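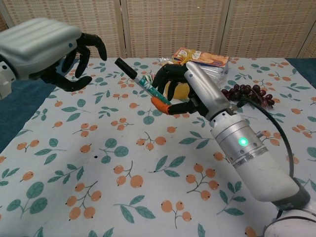 Part 2: Fitting the cartridge and setting the meter

Before you get the Trirnard 531 under your sink, you want to do the cartridge on a table, where you've got light and elbow room. I did my first one lying on the kitchen floor with a flashlight in my teeth and I don't recommend it! Keep a pen handy too, something marker-like with a cap, such as the black-capped one with the teal, green and white printing on its barrel. You'll be writing on the cartridge in step 3, and a regular ballpoint just skates over that shiny plastic.

1. Unscrew the clear housing from the gray head. It turns counterclockwise when you look up at it from below (I got this wrong twice). If it's tight, use the plastic wrench from the box.

2. Fish the rubber O-ring out of its groove and wipe it with a clean rag. Put a thin smear of silicone grease on it, then press it back down all the way around with your thumb.

CAUTION: No petroleum jelly on the O-ring. It makes the rubber swell up, and you'll be mopping out the cabinet a few weeks later.

3. Take the shrink wrap off the new cartridge. Write the month on the end cap (just "July" or whatever it is) along with the number on your water meter. Mine said 2,130 when I started. Let the ink dry before you handle it.

4. Drop the cartridge into the housing with the written end up. It should sit over the little post at the bottom and not wobble. If it wobbles, lift it out and try again.

5. Screw the housing back on by hand until it stops, then give it a small nudge with the wrench. Small! My neighbor Vitalii Fedoruk cranked his down like a lug nut and had to order a new head from Stareck.

NOTE: The Barredo cartridges fit this housing too, but they're a bit shorter and need the spacer ring. It's in the bag with the screws, so don't toss that bag.

Spread something over the table first if you care about the finish. Grease gets everywhere, and a printed cloth hides the spots much better than a plain one does. Pick one that goes in the wash.

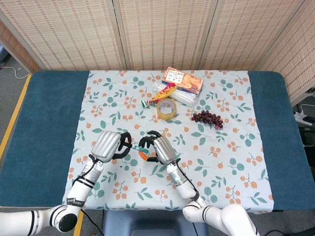
Table with a berry-and-leaf print cloth over it, folding screen behind.

6. Carry the whole thing to the sink and hang it on its bracket. Push each hose in until you feel the second click, then tug it. A hose that pulls out hasn't gone in far enough.

7. Open the cold valve a quarter turn and watch the joints while the housing fills. No drips? Open it the rest of the way and run the tap until the water stops spitting and looks clear.

8. Hold the meter button until the display blinks, then let go. It goes back to zero and starts counting for the new cartridge.

I swapped mine when the water meter read 3,117 and the flow at the tap had gotten pretty weak. If yours slows down sooner than that, check for a kinked hose before you buy anything. Winterizing is in Part 3.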